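Household Skills 1 – Handout for Unit 4
Washing up, draining and putting away the plates
Course leader: Muireann Kavanagh
Session of 10/12/24

Please read before the session

These notes belong to the fourth unit. In the third unit we washed glasses and cutlery, and several of you asked why we left the plates for later. The plates need more space and a better order of work, so they have their own unit. If you missed Unit 3, please borrow the notes from Gwawr Owen at the front desk.

The practical part takes 45 minutes. Bring an apron and one clean cotton towel. Do not bring a towel that was washed with fabric softener. It slides over the water and does not take it up.

1. Words we will use

Drain: to let the water run off by itself.
Dry: to remove the rest of the water, with a towel or by waiting.
Rack: the stand that holds the plates on edge. In some houses people say "drainer". Both words are fine in this course.
Slot: the space between two rods of the rack, where one plate goes.
Rim: the raised outer part of the plate.
Foot: the ring on the underside, on which the plate stands. Not every plate has one.

In the written test you may use your own words, but please do not mix up "drain" and "dry". Many students lost points for this in April.

2. Why we stand the plates on edge

When a washed plate lies flat with the hollow side up, the water stays in it. When it lies with the hollow side down, the water runs off, but the air under the plate cannot move, and the inside stays damp for a long time. A plate on edge has air on both faces and the water goes down to one point only.

Plates piled one on another are the worst case. Between them there is a thin layer of water which can still be there the next morning. Tudur Price, who taught this unit before me, used to open a pile of plates in front of the class and let everyone touch the middle one. I still do this, so please be ready to have a cold hand.

3. Choosing and placing the rack

For a small household a small wire rack is enough. A large rack takes half of the worktop and soon collects things that have no business there, such as letters and keys.

Look at these points when you choose:

– The feet should stand wider than the top part. A narrow rack falls over when only the last slot is filled.
– The slots should fit the thickness of your plates. Put one of your own plates in it if the shop permits.
– The wire should be smooth at the joints. Rough joints scratch the glaze and also the fingers.
– If there is no tray below, you need a folded cloth under the rack while the plates drip.

Place the rack on the side of your working hand, with free surface in front of it. For most people this is the right side. Left-handed students may turn everything around, and I ask their partners to be patient with this.

Keep the free surface really free. You will need one place where a plate can lie for a moment while you look at it.

4. The order of work

Step 1. Wash your hands and clear the surface. Wipe it and let it dry.

Step 2. Put the rack in its place and press on it lightly with one hand. If it rocks, turn it or move it until it stands firm.

Step 3. Wash the plates from the least dirty to the dirtiest. Rinse each one on both faces. People often forget the back, and there the grease stays around the foot.

Step 4. Fill the rack from the back to the front. In this way your hand never has to pass over a plate that already stands. All plates should face the same direction, toward you, and lean a little backward.

Step 5. Before a plate goes into its slot, lay it flat on the free surface and check it. Look along the rim for small chips, then pass one finger over the middle. If you feel grease, the plate returns to the water.

The green plate is at Step 5, with the blue one already standing in front in the row. 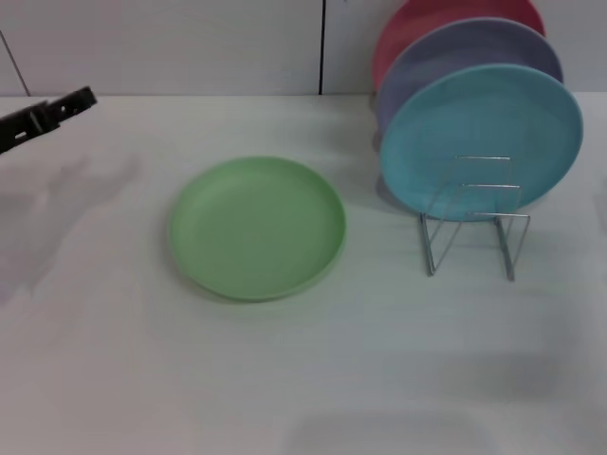
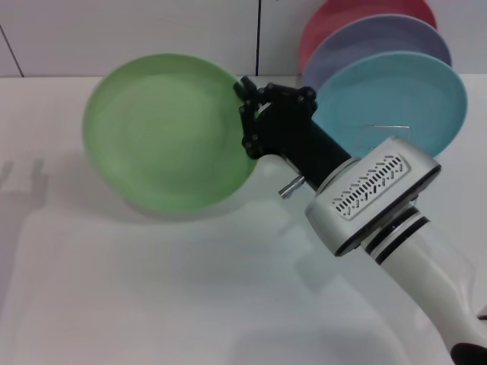
Step 6. Take the plate by the rim with the thumb on the upper side and the fingers below. Lift it first, and only then turn it upright. If you turn it while it still touches the table, the rim takes the whole weight on one point, and this is how most chips are made.

Step 7. Lower it into the slot slowly. Let go when you feel the plate rest at the bottom and also against the wire behind it. If it rests at the bottom only, it will roll.

Step 8. Wait. Twenty minutes is usually enough in a warm room. In winter, with the window closed, you may need to finish with the towel.

5. Emptying the rack

We empty from the front to the back, the opposite of filling. Take one plate at a time. I know that at home everybody takes two or three together, and I do it also, but in the practical test it costs you points.

Touch the lowest part of the rim before you put the plate in the cupboard. The last drop always stays there. Dry it with a corner of the towel.

In the cupboard the large plates go below and the small ones on top. If the plates have different colors but the same size, the color order does not matter. Some students like to keep a fixed order so that they notice when a plate is missing, and this is a good habit in a shared kitchen.

6. Typical mistakes

Putting a heavy plate in the front slot of an empty rack. Begin from the back.

Standing two thin plates in one slot. They stick together and neither of them dries.

Pushing the rack hard against the wall. Leave the width of a finger, so that the wet edge does not touch the wall and leave a mark.

Leaving the rack full until the next meal. The clean plates collect dust and the dirty ones have no place to go – then the whole order breaks down and you wash everything again.

Cleaning the plates and never the rack. Wash the wire once a week with warm water and a brush, mainly where the rods meet.

7. Work in pairs

Partner A fills the rack with three plates. Partner B watches and says nothing until the last plate stands. Then B tells A two things that went well and one thing to change. After this you exchange places.

Angharad Prosser will go from table to table and sign your sheet. Please do not empty the rack before she has seen it.

8. Questions for home

Write short answers, one or two sentences for each.

Why is the back slot filled first?
What happens to the inside of a plate that dries with the hollow side down?
How do you hold a plate when you turn it upright, and why?
Look at the rack or drainer in your own kitchen. Which point from part 3 does it fail?

The answers go to Tegwen Griffiths before the next session. Unit 5 is about pots and pans, and for this you will need rubber gloves.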